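Section 4: Setting up your pitch profile in Tondico

I wrote this part of the guide after my own first application, so you get the version I wish I'd had! Have your business summary handy before you start — the form logs you out if you sit on it too long.

1. Sign in to Tondico and choose "New founder profile." Use an email you check every day, as mentor matches go there first.

2. Type your company name exactly as it's registered. I left a word off mine and Hammad Naqvi at the help desk had to reset the whole thing.

3. Paste in your summary. The limit is 1470 characters, spaces included, and anything past that gets chopped without a warning.

4. Add your gallery pictures, then drag them into the order you want and give the set one caption.

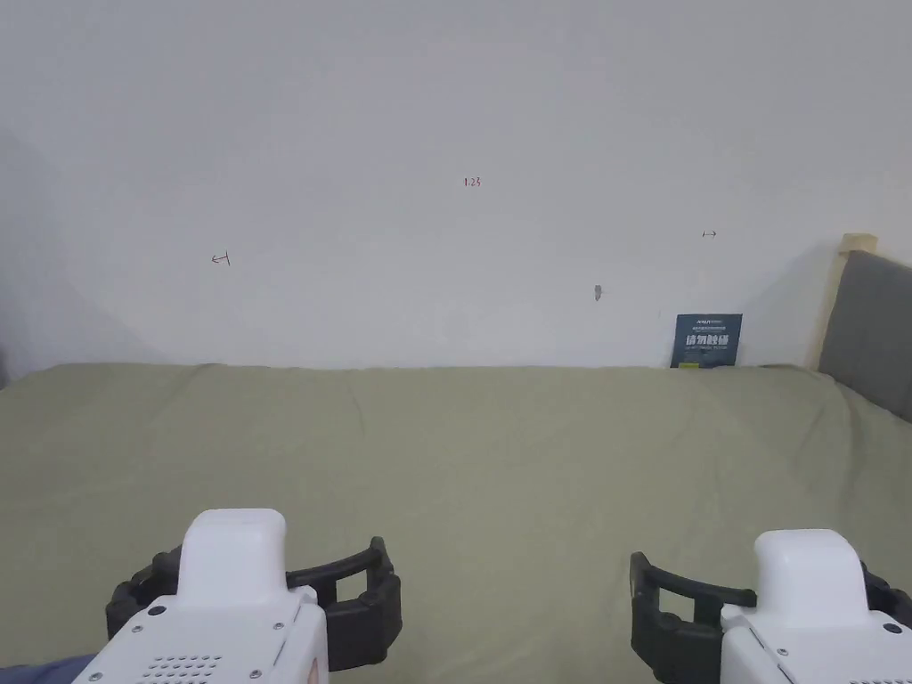
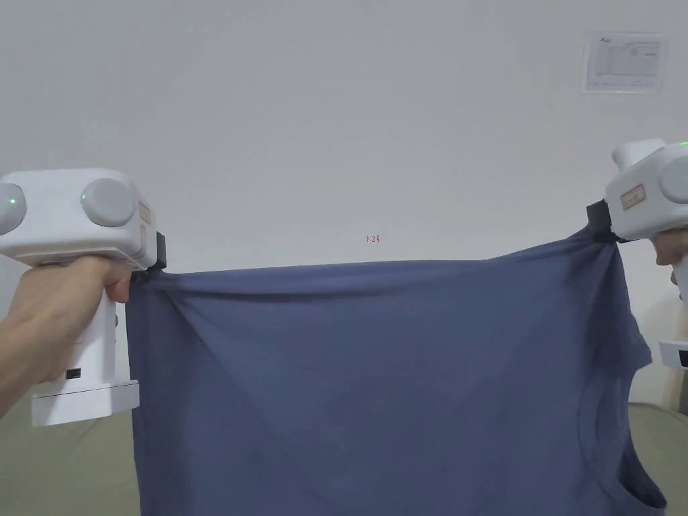 Gallery pictures: plain wall and bed; blue-gray T-shirt, held up

Note: the caption box takes one line only. Hit Save before you leave the page (I still forget).

5. Under "Mentors," pick up to four. I chose Ginevra Piras for pricing and Babatunde Isah for sales, and left the other spots open until May.

6. Enter your entry code. Mine was 117 and the box wouldn't take it until I deleted the space at the end.

Caution: once you press Submit, your funding figures are locked for the round. Read them out loud to somebody first.

If the confirmation hasn't shown up by 4 p.m. the next day, write to the Grendix desk and put your company name in the subject line.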